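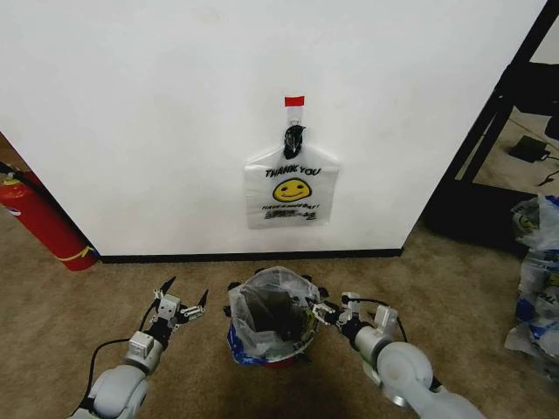

Foursomes is a form of golf in which two partners share a single ball and hit it in turn until it is holed. One partner drives on the odd-numbered holes and the other on the even-numbered holes, whoever happened to sink the last putt. It is among the oldest ways of playing the game in company, it is quick, and it is wonderful fun once both partners get used to hitting from places they would never have chosen for themselves!

The format is known in some countries as alternate shot. It should not be confused with a foursome, the everyday word for any group of four golfers, or with four-ball, where every player plays their own ball and the better score of each side counts.

Rules of play

Before starting, a side decides which partner will drive on the first hole. From then on the order is fixed for the tees. Within each hole the partners simply alternate, so if one drives, the other plays the second shot, the first plays the third, and so on. Penalty strokes do not change the order. If a tee shot finishes out of bounds, the other partner must play the next ball from the tee.

Playing in the wrong order costs the side the hole in match play. In stroke play the penalty is two strokes and the mistake has to be corrected, by going back and playing in the right order, before either partner tees off on the next hole. On the final hole it must be corrected before the scorecard is returned.

Partners may give each other advice freely, line up putts together and talk over club choice. Many pairs find this the best part of the day — there is always somebody to share a good shot with, and somebody to share the blame for a bad one.

Tactics

The first decision is who takes the odd tees. On a course where the long par fours mostly fall on even holes, the longer hitter usually drives there. Some pairs work it the other way round and look at the par threes first, giving those tees to the better iron player. A good putter may also be placed so as to be on the greens more often, although this is hard to plan with any confidence.

Steady play tends to be rewarded. A drive that finishes short of a bunker and in the fairway leaves a partner something pleasant to hit, and a lag putt left close saves them a nervous one. Rhythm can be a challenge, as a player may go several holes without hitting a full iron or holing a putt. Regular partners often practise together for this reason, each learning the distances the other likes to leave.

The choice of ball matters too. Under the basic rules a side may change balls between holes, so partners who favour different brands can swap from tee to tee if they wish. Where a competition has adopted a one-ball rule, they need to settle on one model beforehand.

Handicapping

In club foursomes with handicaps, the side normally plays off half of the partners' combined playing total. A pair made up of a player on 10 and another on 20 would therefore receive 15 in stroke play. In match play the higher side receives strokes equal to the difference between the two sides.

Variations

Greensomes is the most popular cousin of the format. Both partners drive on every hole, the better drive is chosen, and they alternate from there. It is a lovely introduction for newer golfers, who get to hit every tee shot without the worry of having to use it. In gruesomes, the opposing side picks which drive must be played, with results that are often every bit as grim as the name.

Mixed foursomes pairs a woman and a man, each driving from their own tees. It remains a favourite at social days and in inter-club events.

Pace of play

With only two balls in play in a group of four, foursomes moves along briskly. The partner who is not driving can walk ahead and wait near the landing area, ready to play as soon as the ball comes to rest. Clubs short of daylight in winter sometimes choose the format for exactly this purpose, and it fits in a full round with plenty of time left for lunch.

See also: Four-ball; Greensomes; Match play; Stableford

This page was last edited on December 28, 2022.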